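Lungu shared workshop, build notes
Handout 7: Gripping small things

Read before the bench session in April. Bring your jaws assembled, pads on.

Last time most of you got a parallel jaw to close on a wooden block and were pleased with it. A block is a generous test. It has flat sides, it stays where you put it, and it doesn't care much if you are off by a little. Kit sellers like blocks for the same reasons. The Flumix page says its pads will hold "any household object," and I have yet to see a list of the objects.

So we try jewelry. Chains sag, beads roll, and rings have a hole where you expected something to grab. Put it on cloth, which wrinkles and moves with whatever you drag.

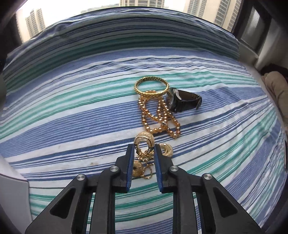
Brosolora wrote in to say that jewelry is a silly target for a home build, and that a cup or a sock would teach the same lesson with less to lose. Perhaps. A cup forgives almost as much as a block does, though, and I would like to see the sock results before I believe them.

What to check on your own gripper:

Pads. Push each one sideways with a thumb. If it creeps, glue it again.

Pivots. Hold one jaw and wiggle the other. Play at the pins gets bigger by the time it reaches the tips.

Closing line. Both tips should meet in the middle. If one arrives first it will shove a light object before the other touches it.

Do 40 tries per object and write down every one, including the ones you would like to call practice. Lift, hold while you count to 7, set down. A chain that comes up hanging by one link goes in its own column.

Clunia's log sheet is fine if you delete the "partial success" box. I don't know what it means and I doubt the sheet does either.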